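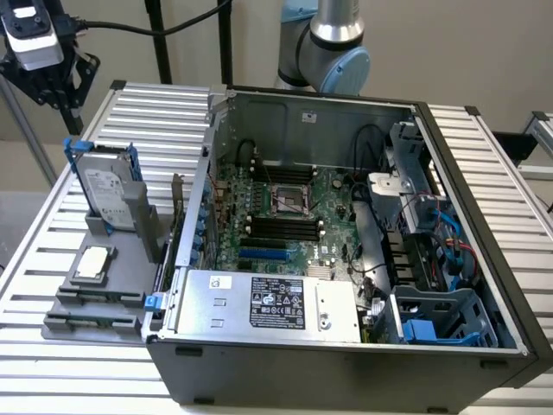 A reader asked under the previous teardown page whether the memory has to come out before the board is cleaned, or whether the dust can be blown out with everything still in place. For a tower that is going back into service within the hour, leave the modules in. For a tower that is being stripped, refitted or stored, take them out. This page covers the second case.

Stripping and refitting a Dell workstation tower
Ludton bench notes, updated 2026-03-10

Scope

These notes apply to towers with a socketed processor, memory slots on two sides of the socket, and a power supply mounted inside the chassis. Slot counts and cable lengths differ between models. Check the service manual for the exact model before ordering parts.

What you need

Phillips screwdriver, size 2
Antistatic wrist strap
Compressed air or a small electric blower
Soft brush, 10 mm wide
Isopropyl alcohol and lint-free cloth
Parts tray with a lid
Labels and a fine marker
Multimeter with a 200 mA range or better

We use the Sturnine parts tray because the lid locks. Any divided tray will do.

Before opening

Shut the machine down and unplug it at the wall. Hold the power button in for 10 seconds to discharge the supply. Disconnect everything at the rear and lay the tower on its side with the motherboard at the bottom. Clip the wrist strap to bare metal on the chassis, away from painted surfaces.

Do not open the power supply itself. It holds a charge after unplugging and contains nothing that needs cleaning by hand.

Step 1. Record the cabling

Photograph each connector before pulling it. Label both the cable and the header. Loose cables should be routed over the chassis wall while you work - a cable left lying across the processor socket will catch on the frame sooner or later.

Step 2. Remove the memory

Push the end latches outward. Lift each module straight up by its edges. Write the slot number on a label and put it on the bag, not on the module. Slot numbers are printed on the board, usually in very small type next to the latch.

Step 3. Remove expansion cards

Release the retaining pieces along the rear rail. On many Dell towers these are blue plastic, and blue generally marks a part that can be worked without tools. Pull the card up evenly from both ends. Slot color is a separate matter. A blue slot among black ones is normally the one intended for the graphics card, but confirm this in the manual.

Step 4. Processor

Leave the processor in place unless it is being replaced. If the socket is empty, fit a protective cover before any brushing starts. Bent contacts cannot be reliably repaired. Sisari sells covers singly and in bags of 84, and the single is enough for one bench.

Step 5. Clean

Work from the top of the chassis down. Blow out the heatsink fins first, holding any fan still with a finger. Use the brush in the memory slots, dry, along the length of the slot only. Wipe the metal walls with alcohol on the cloth and keep liquid off the board.

Step 6. Check the coin cell

Measure it in place on the DC volts range. A new cell reads slightly over 3 V. Replace anything under 2.8 V. Firmware settings will be lost when the cell comes out, so note the boot order and the drive mode beforehand.

Step 7. Refit

Reinstall the memory in the order on the labels. Both latches should close on their own as the module seats. If one side stays open, remove the module and start again. Fit the cards, then the cables, largest connector first.

Step 8. First power-up

Run with the side panel off and one memory module fitted. Once the machine reaches the firmware screen, shut down, unplug, and add the remaining modules. Run a full memory test before closing the case. Our log for the Ruangrit batch gives 3,437 seconds for one complete pass - allow more for larger modules.

Revision note

Step 6 previously gave 2.7 V as the replacement limit. The torque table for heatsink screws will be added in April.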